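Open office with a mezzanine – desks under the balcony or by the windows?

gania_frontdesk
Posted 8/24/18
We moved into the ground floor of the old Divbridge building this month and I have been handed the layout. It's one big room, 2000 square feet, with tall windows down one side and a mezzanine across the back. White ceiling, steel beams left showing. There are 11 of us. The desks are in a grid in the middle for now because that's where the movers put them. Half the office wants to be by the glass and the other half says it's too bright over there. Has anybody dealt with a room like this?

usell_mike44
Keep the desks off the windows. We had ours along the glass for 2 summers and everyone ended up with cardboard taped to the sides of their monitors. Put the walkway along the windows and let people look at the trees when they get up for coffee.

planks_and_pens
Disagree with the above. Turn the desks so the screens are at a right angle to the glass and the glare mostly goes away. Daylight is the best thing about a room like that and you're paying for it.

usell_mike44
Right angle works until about three in the afternoon if you face west. Which way do the windows face?

gania_frontdesk
East, with a lot of green outside. Mornings are the bright part.

planks_and_pens
Then you're fine. By lunch the sun is off them.

dekker_shop
What about noise? Hard ceiling, hard railing up top, all that glass. I'd worry more about that than glare. We hung felt panels and it helped, but not as much as the guy selling them said it would. Bookcases with real books in them did more.

gania_frontdesk
Noise is bad, yes. You can hear a phone call from one end to the other. I was going to put something under the balcony to break it up. We also have a big wooden panel structure on the window side that has to go somewhere, and I wondered about using it as a divider.

dekker_shop
Bare wood won't soak up much. It will block a straight line of sound if it's tall enough. Make sure it's fixed to something before people start hanging stuff on it.

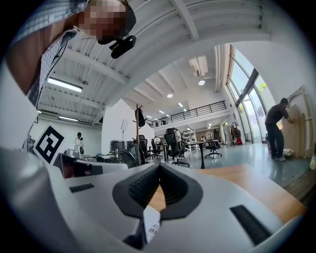 gania_frontdesk
It would need feet, or a bracket to the floor. The tables are light wood, so at least it would match. The chairs are black mesh and I plan to keep those. The one piece I can't place is the black desk with the round base. It doesn't line up with anything in a grid. Same with the coat rack, which is out in the middle of the room and gets bumped all day.

planks_and_pens
Coat rack by the door. Round-base desk under the mezzanine with a couple of chairs, and call it the phone spot.

usell_mike44
I'd sell the round-base one. Odd desks turn into the place where mail piles up.

tallhedge
Check where the air conditioner blows before you fix anything. Ours was up near the ceiling by the windows and whoever sat across from it wore a sweater in August. We measured from the unit to the nearest chair and moved everyone so there was at least 84 inches. Fewer complaints after that.

gania_frontdesk
Ours is up high near the windows too – I hadn't thought about it. I'll run it on full tomorrow and walk around the desks before I tape anything out on the floor.

dekker_shop
Tape first, then move one row and leave it for a week. Moving a whole grid twice is no fun.

gania_frontdesk
OK. One row at a right angle to the glass, coat rack to the door. The round-base desk stays until somebody makes me an offer.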